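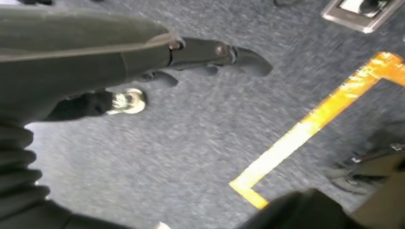

# About Prullier

Prullier packs small things for small companies. If you make or import something that comes in a little box and you need it sorted, slotted into a tray and sent out in the right order, that is our work. We operate out of two rooms on the second floor of the Halim Building in Vundgate, and we currently pack for 82 customers. Most of them sell gift items, household goods, stationery or samples for trade shows.

## How we started

The company began as the back half of a mail-order business that sold greeting cards and small gifts. The mail-order side closed. By then several other sellers in the building had asked if we would pack for them too, so we kept the lease, the shelving and the tape guns and took on their orders.

For the first year we used whatever cartons we could buy cheaply. Small boxes slid around inside them and arrived with crushed corners, and we paid for a lot of replacements. We switched to divided cardboard trays after that and have stayed with them. Damage claims dropped enough that we stopped charging a breakage fee, and we have not brought it back.

## What we do

**Tray packing.** You send us your boxed items and a list. We fit them into divided trays, close the trays into outer cartons and ship them or hold them for pickup. This is most of our work.

**Prundik sets.** Prundik is our name for mixed sets, where items from different makers go out together in one tray. Shops order them to try out new lines before buying in quantity. We keep a layout for each set, and the layout goes into the carton with the goods so the person opening it can check what belongs where.

**Repacking and returns.** We open returned cartons, check the items, put the good ones back into stock and send you a list of the rest. Returned goods are kept on their own shelf until you tell us what to do with them.

**Short storage.** We can hold stock for up to 3 months. We are not a warehouse and do not have room for pallets. If your goods need a forklift, we are the wrong company – call us anyway and we will give you the names of two places across the river.

## Where the work happens

The front room has desks, shelving and the label printer. The other room is for layouts and checks. Both are on an upper floor, reached by the freight elevator on the Halim Street side.
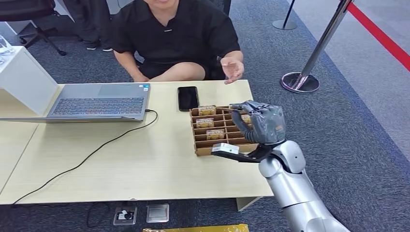 A new layout is always worked out by hand before we pack a full order. Someone sits down at the table with the item list, tries different slots, and keeps going until the tray makes sense to a person who has never seen it before. The laptop stays open next to the work so the list can be changed as we go. Narrow slots suit small upright packages, such as the four with cream-and-gold labels standing in the tray here, each in a slot of its own. Once everyone agrees on a layout, it is written up and given a number.

We try things with very few items at first. It is easier to move one box than thirty, and a bad layout usually shows itself early. The common problems are labels that face the wrong way, slots that are too tight for fingers, and two products that look so much alike that they get swapped. For the last one we leave an empty slot between them, or put one in the front row and the other in the back.

## What we ask from customers

Send us one real sample of every item, in its retail box. Measurements are useful, but boxes from the same supplier can differ by almost an eighth of an inch, and that matters in a narrow slot. Please don't send drawings in place of the sample.

Tell us which side of the box is the front. This sounds minor, and it causes more back-and-forth than anything else on the order form.

If your packaging changes, let us know before the new stock arrives. We will check the layout again at no charge. If we find out when we open the delivery, your order waits until there is time at the table.

## Materials

Our trays and dividers are plain brown cardboard. We buy them flat and put them together as needed. We don't use foam or loose fill in tray orders. Dividers that come back to us in good shape are used again for test layouts, and the rest go to cardboard recycling.

## Visiting and contact

Customers are welcome to come in and watch a layout being worked out, and many do for their first order. Wednesday is the best day, as trucks come on other days and the elevator is usually busy. Ring at the Halim Street door and wait for the buzzer – it is slow.

Stock can be dropped off at the same door until 4 in the afternoon. Mark every carton with your company name and the order number. February is our quiet month and a good time to send in a new line. From October on, please allow an extra week for any layout we haven't packed before.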